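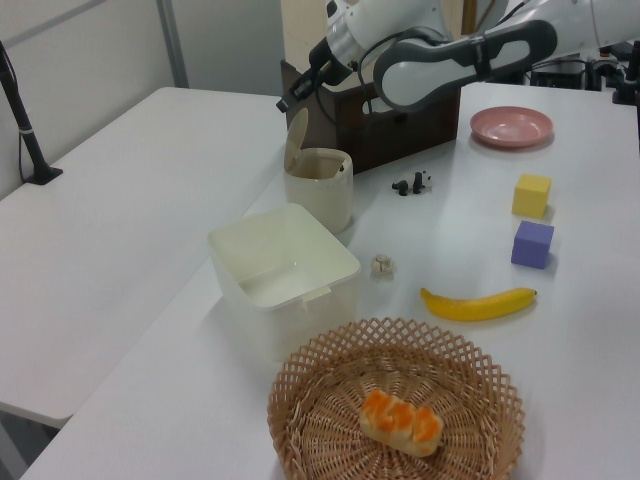
Hi all, answering Radek's questions about the ramp at the Jakport house, and sorry it took me a few days, I was at my sister's with terrible phone reception. Short version: yes, we're going ahead, yes, the lumber is ordered, and no, we are not using nails this time no matter how many of them are still in the shed! Screws only, and please don't bring them loose in a paper bag, because the bags split and then I'm on my knees in the grass again. Anything with sides is fine, a little bin with a flip-up lid like the cream one in the picture or an open plastic tub like the white one in front of it. Write the screw length on a piece of tape and stick it on the outside. I'd love it if we could get through one build without somebody driving the short ones into the joists.

Now to the actual questions, my replies are mixed in below.

On Oct 21, 2021, Radosław Kaczorowski wrote:

> I drove by the house after work and measured again. From the
> walkway to the door sill I get 30 inches, which is more than I
> had written down the first time. Does this change the design?

It does, a bit. At one inch of rise per foot we need 30 feet of ramp, and there's no way to run that straight out without ending up in the street. So it'll have to turn. I sketched it with a flat landing halfway, going left along the garage wall, and I think it fits as long as we keep clear of the gas meter. The landing itself has to be five by five, and I'd like it to be a hair bigger if the boards work out that way. I'll bring the drawing, it's on the back of an electric bill but you can read it fine.

> The bottom porch step is soft on the right side. I put a
> screwdriver in it and it went in very easy. Are we fixing the
> steps too or only building the ramp?

Ugh. I was hoping that was just the paint. The owner's daughter still uses those steps every day, so I don't feel right leaving it. Let's pull that one tread and see what the stringer looks like. If the stringer is okay we replace the tread and move on. If it's rotten too, we stop and talk about it before anybody gets the pry bar out (I say this with love, I remember the Skamton porch, and so do all of you).

> What did Głowacki say about the price?

Better than I expected. They quoted us $291 for the decking boards, and the posts are another $119, delivered. I asked whether they'd take back full-length boards we don't cut and the guy at the counter said sure, with the receipt. So could whoever is doing the cutting please leave the long ones alone until we know we need them? The truck comes in the morning and they'll drop everything on the driveway, so the neighbor on the left has to be able to get out. I already talked to her and she's parking on the street.

Gikby still has our two post hole diggers, by the way. They've had them since March. I called, and they said come get them any time before 2, use the side door. Can somebody with a pickup do that? They don't fit in my car, I tried it once and I still have the dent in the dashboard.

> Last thing, is there a permit?

Yes! It's in a plastic sleeve and it goes in the front window, facing out. The inspector wants to see the footings before we pour, so please no concrete until he's signed off, even if he's late, even if it's starting to rain. He told me he usually gets to that side of town before lunch.

A couple more things. The outlet on the porch is dead, so bring charged batteries and a spare if you've got one. I have a long extension cord for the miter saw and we can run it through the kitchen window. Bathroom is down the hall on the right and the owner says to just walk in, but she has a cat that will bolt, so close the door behind you. And I still need one more person for the first day, mainly for holding posts straight while I fuss with the level. Reply to me off-list if that's you.

Thanks Radek for measuring twice!

Dee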